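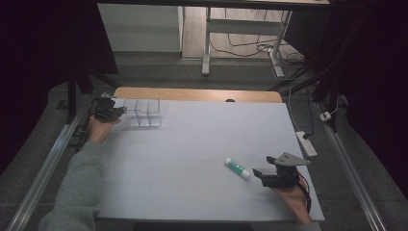

Mihret Bogale says a desk organiser makes you tidy. She told me so twice, and I still don't believe it. An organiser is a box with walls in it. It has never picked up a glue stick in its life.

## So what does a clear one do?

See-through organisers like the one on this table have thin walls, with compartments between them. People who sell them tell you that you'll always find your things, as you can look straight through the sides. Is that true?

Partly. If a glue stick is standing in a clear compartment, you can spot it from your chair. But if you cram 38 felt tips in front of it, you'll be looking at felt tips. Clear plastic lets you see the first thing in the way - and then you have to dig, just as you would in a biscuit tin.

Clear things are also easy to miss. You mostly notice the edges and the shiny bits, so mind your elbow.

## Does a glue stick need a home?

Glue sticks are shaped like little tubes, and tubes roll. Put one down on its side on a sloping desk and it may be off before you've found your scissors. On a flat table it will probably stay where you left it, until somebody bumps the table.

You may have heard that glue sticks must be stored standing up or they'll go bad. I'm not convinced. What dries them out is air, so the cap matters far more than which way up they are. Push it on until it stops. If the glue is wound up too high, wind it down first or you'll squash it into the lid.

## Try it yourself

Don't take my word for it, or Mihret's.

1. For 6 days, put your glue stick back in the same compartment every time you finish with it.
2. For the next 6 days, leave it wherever you like, with the cap on.
3. Each day, ask someone to time how long you take to find it.

Write the times down as you go. Guessing afterwards is cheating, even if you don't mean it to be.

Yufang Mao tried this in December and found hers faster in the untidy week. She only has a very small desk, though, so I'd want to see it done on a bigger one before I believed that either.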